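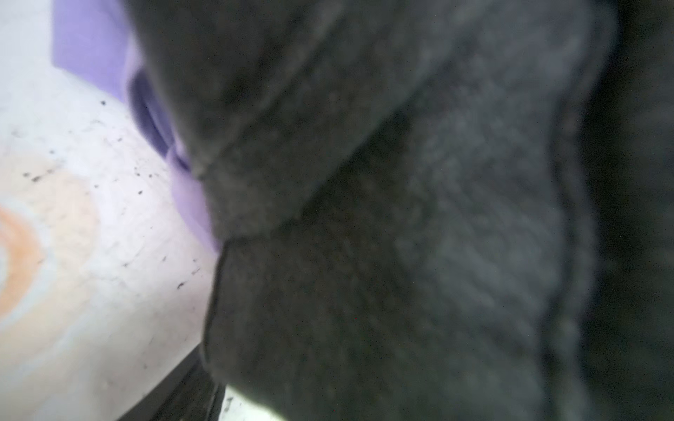 Garment folding

Garment folding is the reduction of a piece of clothing or household cloth to a compact shape, usually rectangular, for storage or transport. It is normally done by hand on a flat surface after laundering. The work is divided into flattening, folding and stacking; flattening often takes the most time when the cloth starts out crumpled.

Fabric behavior

Fuzzy fabrics such as fleece and brushed knits form thick, rounded folds and resist a sharp crease. Their hems can be hard to find by eye in dark colors, where the recesses fall into shadow. Lightweight woven cloth creases easily and gathers into many small wrinkles when pinched. It also tends to slide over itself, so that several hems may overlap at one edge. Sheer cloth looks paler where it is a single layer and deeper in color where it is doubled — a useful guide when separating layers.
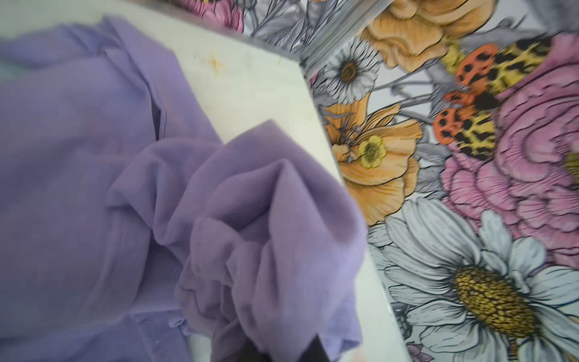

Work surface

A smooth, pale board or tabletop is common. The Porkeo folding board, sold in Traltton, measures 158 cm along its longer side. Rough surfaces catch fine cloth and are generally avoided.

Common methods

In the Liu fold, the sides are turned in to the center line and the length is then halved twice. The Gadutport method ends in a roll and is used mainly for packing. A stack of 15 rolled shirts takes up less shelf depth than the same shirts folded flat, but the rolls loosen if stored upright without support.

See also: Ironing; Laundry; Hem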